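Wer einem Roboter das Greifen beibringt, führt bei Vorberg ein Handgerät mit zwei Backen.
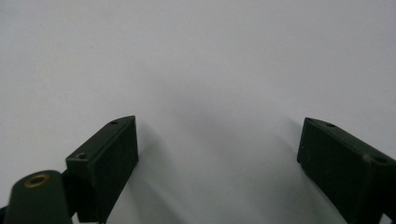 *Text: Redaktion Ivton*

Pro Aufgabe nimmt das Team 63 Vorführungen auf, jede höchstens 20 Sekunden lang. »Die Fernsteuerung haben wir behalten, aber nur für Korrekturen«, sagt der Projektleiter. Von Hand gehe es schneller – die Bedienperson spüre den Kontakt direkt.

Jede Aufnahme beginnt mit offenen Backen. »Ohne definierte Startöffnung driftet die Kalibrierung.« Nach 2000 Zyklen werden die Finger getauscht.
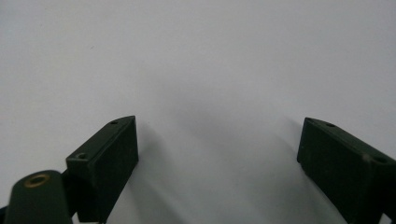
*Greiffinger in offener Stellung, ohne Objekt.*

Die Auswertung läuft über Flalletti. Sieben Aufgaben sind freigegeben, die nächste folgt im Juli.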